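Skesura - the bit where it starts to work

September 1, 2020

I've been promising a proper robotics club post since March, so make a cup of tea, because I have a lot to say!

For anyone new, I joined a student club this year and we're building towards the Clalter, a competition where your arm has to tidy a play kitchen. There are 24 tasks on the list and you get 3 attempts at each. Our entry is called Skesura. The name came out of a very long lunch and I've grown fond of it.

I came in knowing a bit of Python and nothing else. My first job was sorting out the gripper settings, which meant opening and closing the fingers 100 times and writing down every time they stopped short. Dull on paper, but I loved it. You start to recognise the sound of a good close, and after a while I could pick a bad one with my back turned.

Then we moved on to the real objects, and that's where it got fun. 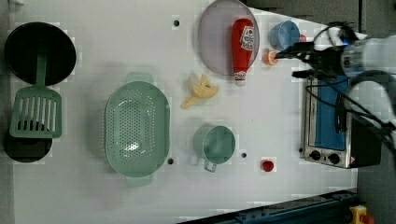
3 min read

My favourite thing to work with is the banana. It's half peeled, with the flaps sticking out, so depending on which way it lands there's either a lovely fat bit to grab or a fiddly little edge. The colander is my least favourite. It's big, it's oval, and our code kept wanting to go for the middle of it instead of a handle. We spent a whole evening on that one and I went home with colour-coded notes on colander handles.

The spatula is sneaky as well. If it's lying across the pan, the long handle sits higher than the slotted end, so the arm has to come in at a different height depending on where it grabs. One of the older students suggested we label the handle and the head as separate targets, and I thought that was so clever. Grabs on the handle have been much better ever since (the head is still a work in progress).

We've logged 200 grabs now, all in a giant spreadsheet with a comments column. Mine are mostly exclamation marks. I've been told to write something more useful, so I'm trying - "approached too low, try again from the left" and so on.

The planning side runs on Drestov, a little program that last year's club left us. It has almost no documentation and one very rude comment near the top, but once you get your head around how it orders its moves it's a pleasure to use. I've been adding notes as I go so next year's lot have an easier time of it.

Next up is the small stuff. The red cube should be all right, but the little orange piece near the cup is tiny, and when things are close together there isn't much space for the fingers. I have a theory about nudging the cup over first. I'm also meant to be practising with the stopwatch, and I keep forgetting to press start.

If you're at uni and your robotics club is after new members, go along! I'll post the new grab numbers once the cup theory has had a decent run.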